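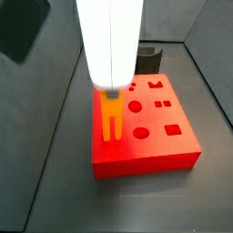
Sorting cell at Merville: fork tips at the red block.

Automation at Work – Floor Stories
Posted in August by Jessie Jardine

Priit Luik wrote:
> We may get a cell like yours at Westemton. What happened to
> the people on the bench? Ours are nervous.

Hi Priit,

So glad you asked! Fernanda Caldeira and Armindo used to fit pieces by hand all shift. Now they run 2 cells between them, and Fernanda teaches new shapes herself – she picked it up faster than I did. Breaks are easier too, up to 30 minutes in one go, and I love hearing less talk about sore wrists.

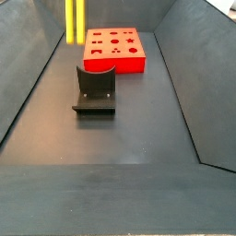
Block with its nine cutouts, black curved part in front.

The part I'd fight for is training on paid time. Bernardo wanted it squeezed in after hours and we talked him out of it. Armindo still misses the chatter at the old bench, so we moved the desks closer together. 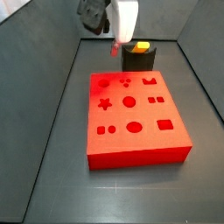

Did anyone's pay grade change?
Both operators went up one grade once they had signed off on setup and fault clearing.

Come over from Westemton and bring your bench crew!

Jessie

Last updated: August, 2:30 pm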